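Nokgate buying Leiva: anyone else holding shares or working there?

Forum: Shares and Takeovers > Small companies

pebbledash_pete
So it's finally out. Nokgate have agreed to buy Leiva, all cash, and they're taking on the debt as well. Both boards are in favour, which was always going to happen once the two family trusts had signed. I've had my Leiva shares since they were still making parking meters (yes, really) and I've no idea whether to be pleased or not. Putting this up quickly. 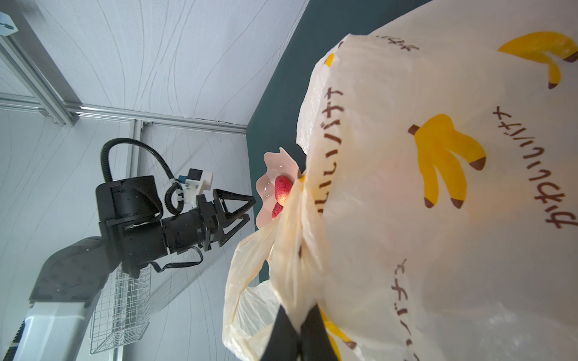
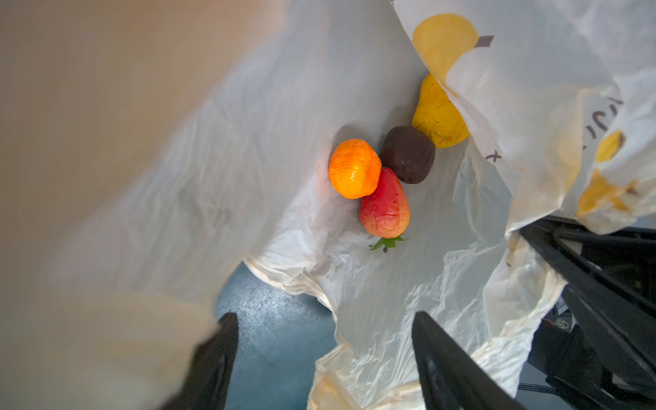 Banana bag, and fruit in a bag

Anyway. The bit I don't understand is the price. 70 pence a share sounds fine next to where it was in the spring, but it was well above that before the Plalorier contract got delayed. Are we being bought on the cheap?

marrowfat
You're being bought on the cheap, yes. I've read the announcement twice now and the whole case rests on "certainty for shareholders". Well I'd like less certainty and more money please! Plalorier is only late. The software works, the customers have signed, it's a matter of getting it installed at the other end. Nokgate know that perfectly well or they wouldn't be bidding in October, before the next results.

quaysider
I don't agree with that at all. I've been on the customer end of Plalorier, at a bus company, and "only late" is generous. We were promised the ticketing side would talk to the depot system and for eleven months it did no such thing. They sent lovely people out to us and they all said the same, that there weren't enough of them. If Nokgate put bodies on it, great, but Leiva on its own was running out of puff. I'd take the 70p.

marrowfat
Eleven months on one site though. What about everybody else?

quaysider
I can only tell you about mine.

tinfoil_tess
Does anyone know what's happening with Fasville? I work there (for Leiva, I mean, I test the handheld units) and we had a meeting this morning that lasted nine minutes. We were told it's business as usual until the deal closes and then there'll be "a review of sites". We all know what a review of sites is. Nokgate already have a test lab not an hour up the road from us.

pebbledash_pete
Sorry Tess, I went straight in about the price and didn't think about people working there. What does the document say about jobs? I've only got the short version.

hedgerow_h
I've got the long one open. There are 3,103 people across the two companies, and 1,966 of those are Nokgate's already. The paragraph on staff says they expect "a limited reduction in duplicated head office and support roles" and then there's a separate line about 27 leased buildings being looked at over the first year. It doesn't name any of them. Fasville gets one mention in the whole thing and it's in the pensions section.

tinfoil_tess
Thanks, that's more than we were given. What does it say about pensions?

hedgerow_h
That the Fasville scheme stays open to current members and Nokgate will keep up the payments already agreed with the trustees. Page numbers are all over the place in my copy but it's just after the bit about the loan. Have a read yourself though, I'm a retired surveyor, I could easily be missing something.

marrowfat
"Limited" is doing a lot of work there. When Nokgate bought that barcode printer firm a few years back it was all limited this and limited that, and my brother-in-law's whole floor went by the summer.

low_orbit_len
To be fair the barcode lot were losing money hand over fist. Leiva makes a profit, or did until last year. I worked at Nokgate for six years in the purchasing office and they're not monsters. They're slow, and they love a form, and you'll have to raise a ticket to get a new mouse, but they do tend to keep the engineers. It's finance and HR I'd worry about. Tess, if you test hardware I'd say you've a decent chance, and if they ask for people to move to the other lab get your name in early because they pay the relocation.

tinfoil_tess
That's kind, thank you Len. I've two kids at school here so moving isn't really on, but the drive might be doable. Half of our bench left in the last round and I've been covering two people's work since, so part of me thinks it can't get much worse!

quaysider
Out of interest, did the fix for the depot link ever get tested your end? We had a version that fell over whenever a driver logged in twice.

tinfoil_tess
Can't talk about that on here I'm afraid.

quaysider
Fair enough.

pebbledash_pete
Going back to the vote, do I have to do anything? Mine are held through one of the app things and I've never voted on anything in my life.

hedgerow_h
You should get a message from them with a deadline, and it'll be earlier than the real one so don't leave it. It needs three quarters by value of those who vote. The trusts and the directors between them have already promised theirs, so you'd need nearly all of the small holders to turn up and say no. I don't see it.

marrowfat
I'm voting no anyway. Josée Fraser said in her letter that the board had "tested the market" and I'd love to know how, when there's no sign of anybody else being asked. One phone call? Two? She's only been in the chair since last year and she gets a payout when the deal closes.

low_orbit_len
Steady on. She had those options when she joined, it's in the annual report. You'd have the same complaint whoever it was. I thought her letter was all right, it was the first thing out of Leiva in ages that admitted the Plalorier delay was their own doing.

marrowfat
Admitting it in the same letter where you sell the company isn't much use to me, Len.

low_orbit_len
No, I'll give you that one.

sandwich_course
Lurker here, hope it's OK to jump in. I've got a tiny holding from the staff scheme (left Leiva four years ago, Fasville as well, hello Tess, was the canteen ever mended?). Does anybody know if the scheme shares get the same price? My letter says "subject to scheme rules" and then there's a phone number that rings out.

hedgerow_h
Same price if they've vested, which yours must have if you left four years ago. Try ringing before nine, I got through at ten to.

tinfoil_tess
Hello! No it was not mended, there's a microwave on a filing cabinet.

sandwich_course
Ha, the very same filing cabinet I bet. I'll try them at ten to nine tomorrow then.

pebbledash_pete
Right, I've had a proper think over tea and I reckon I'll vote yes and grumble about it. I paid a lot less than 70p for most of mine, and I can't face another two years of "slightly behind our expectations". Marrowfat, no hard feelings, if somebody else comes in with a better bid I'll buy you a pint out of it.

marrowfat
Holding you to that. I still think there could be a second bidder. The shares went a penny over the offer this afternoon, and people don't pay over for nothing.

low_orbit_len
They do it all the time!

hedgerow_h
The timetable's gone up on the Leiva site now, by the way, under Investors and then Offer Documents. The form for paper holders is in there too, it's the second one down. The first one is for overseas holders and I'd filled in half of it before I noticed.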